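Home | News | People | Food | Puzzles | Contact

The shirt-folder of Flurkthorpe

By Zeyu Xu
5/31/24

Haiyan Cao folds other people's T-shirts for a living, and she would like you to stop rolling yours.

She runs the service wash counter at Drenari, the laundry on the corner of Deng Street in Flurkthorpe. Customers drop off a bag in the morning and collect it at teatime, folded. In April she and her sister Yufang got through 1,829 T-shirts, which they know because the till charges for them separately.

"People think the washing is the job," she says. "The machine does the washing. The folding is what they pay me for."

She learned it from an aunt and has changed it a bit over the years. The shirt goes down flat and lengthwise, and she smooths it from the collar to the hem with the side of her hand. Then the sides come in, with the sleeves turned back so they don't stick out. After that it is folded up from the bottom, twice for an adult's shirt and once for a child's.

"The sides are where it goes wrong," she says. "If one is wider than the other you end up with a wedge. You put ten wedges in a pile and it falls over."

She doesn't mind what is on the front. Plain ones are quicker, but she likes the printed ones, and tries to finish with the picture facing up so the owner can find it in the drawer.
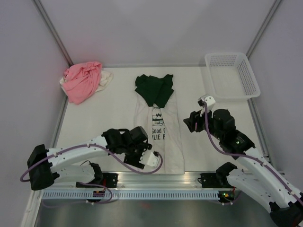

Parviz Salehi thinks sleeves in two colours are a help, as you can see at once when they have not been turned in properly, and he tells anyone learning to fold to start with a shirt like that. Cao agrees, up to a point. She says a dark sleeve on a white shirt shows every mistake, and beginners get fed up.

Her other rule is to keep the pile of things waiting well away from the thing being folded. She works with one item in front of her and the rest pushed to the back. Finished clothes go straight in a basket, and she prefers a shallow one. "With a deep one you're digging," she says. "Then you've undone the lot."

A service wash costs £2 extra with folding. Some customers say no and take it home in a heap - she has stopped arguing with them.

At home, she admits, things are different. "My own go on the chair," she says. "Yufang's as well."

Comments (3)

Min-kyu Ahn: Been rolling mine for years and they come out fine. Takes up half the space.

Benedov: My mum did it with the sleeves in like this. Never managed to get both sides the same.

Flurkthorpe resident: Do they do duvet covers? Rang twice and it was engaged.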